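7. Comparing grippers on the wallet task

Read Section 6 first. If you've skipped it, your arm has no idea where the glass is, and it will find out at full speed.

The Wallet Task compares two end effectors on the same arm: the Novton two-finger parallel gripper and the Cunden three-finger adaptive. Both will pick up a foam cube all day. Most customers don't sell foam cubes.

7.1 Before you start

1. Mount the gripper under test and torque the flange bolts to the value on the flange. Do it with the arm powered down, however handy the other way looks.
2. Set the payload in the Joo controller. The two grippers differ in weight, and the controller won't notice the swap on your behalf.
3. Limit tool speed to 100 mm/s inside the cabinet and 200 mm/s outside it.
4. Set the shelf clearance to 15 mm. The default is 7 mm, a figure chosen in a building with no glass in it.
5. Re-run the hand-eye calibration. Yes, again.

CAUTION: Keep fingers, lanyards and sleeves clear of the sliding door track whenever the arm is enabled.

7.2 The three holds

Each gripper is scored on three holds, done by hand before any arm goes near the stock. Match the contact points as closely as your gripper allows and write down where it couldn't.

Hold A, wallet in its open box, one hand on each side:

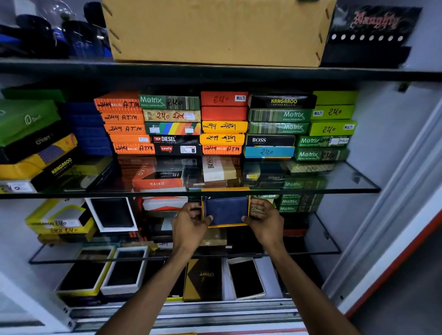
Hold B, wallet cradled from below with the other hand at the zip:
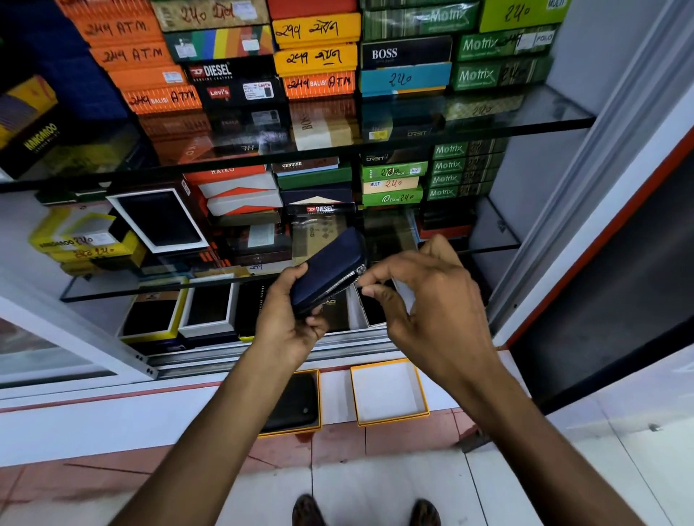
Hold C, wallet upright on its edge:
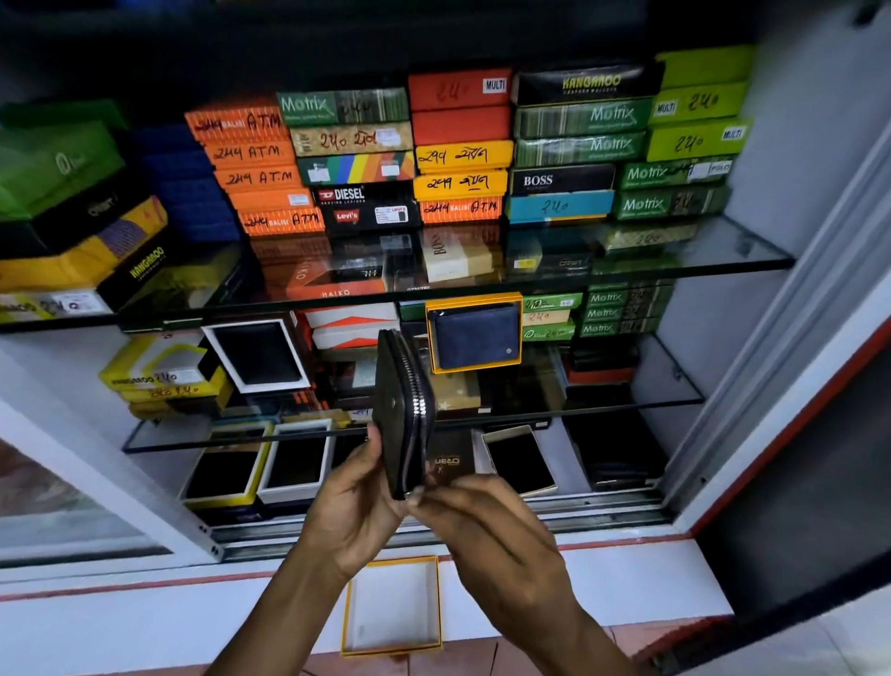
6. Start every gripper on Hold A. A box has edges and a sense of responsibility. If you can't get through A, change the fingertip pads before blaming the planner.
7. For Hold B, drop the grip force to the lowest setting and raise it one step at a time. Stop when the wallet no longer slips. The parallel gripper tends to go from "slipping" to "folded in half" with very little in between.
8. For zip contact on Hold B, use the narrow pads (Novton) or the two-finger pinch mode (Cunden). A single arm needs the fixture clamp to do the cradling. Two arms need patience.
9. For Hold C, keep the wallet upright while the wrist turns through the test angle. Log any rotation in the grip, including the sort you'd prefer to call settling.

NOTE: Dark leather-look surfaces return poor depth on the wrist camera. If the wallet shows up as a hole in the point cloud, turn on the side light and repeat the capture. Afaf Salameh's lighting table is in Appendix C and it's better than guessing.

7.3 Scoring

10. Record pass or fail for each hold, plus the grip force at first success. "Nearly" goes under fail.
11. If a neighbouring box moves, mark the run as disturbed. If a stack comes down, mark it as disturbed, press the stop and restack in the original order before the next run.
12. Swap grippers and start again from 7.1, step 1. Results taken without recalibrating go in the bin, along with the afternoon.

The Helldale bench results from December used the older silicone pads and can't be compared with yours. Sun-ja Noh keeps the pad revision list; check the number moulded into the back of the pad against it before you order spares.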